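Jivex open day Tuesday – worth taking kids?

Asked in February

Anyone been to the Jivex demo? Is it real robots or just slides. Mine are 7 and easily bored

2 answers

Dayana Flores
Went last time. No slides! They fold laundry with hand-held grippers, you get a go at the end. Harder then it looks – took me ages to do one shirt. Get there by 2, parking's a pain

flerken528
its ok. bit slow

Photo added by Dayana Flores: 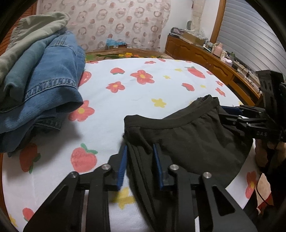
Two grippers on a dark top, folded pile behind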